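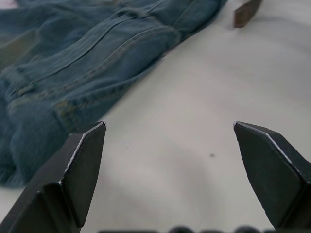 Blue jeans, faded, on the receiving table.

NOTICE TO DEPOSITORS, CLEREMHOLM

Articles left at the Keston ferry are held by the Office of Returns for 80 days. During that period they are laid flat, entered in the register and kept from the light.

The jeans were received on a Monday. The pockets were searched in accordance with Rule 5 and found to contain one ferry ticket, unused, and a quantity of sand. The sand was weighed and returned to the pocket from which it came. The ticket was for the crossing to Skililico, a service withdrawn before the present Office was established.

An enquiry was sent to the harbour there. The reply stated that the harbour had no record of the passenger, but that a pair of jeans of the same description had been expected for 20 years, and that a peg had been kept free.

The Office does not ordinarily forward clothing. The charge for doing so is 800 crowns, payable by the owner in person. After some discussion the charge was waived – the register gives no grounds – and the jeans were folded along their old creases and placed on the evening boat.

The boat returned the next morning with its lamps still lit. On the seat lay a receipt, correctly completed, and a little sand.

The entry has been closed. Depositors are reminded to empty their pockets.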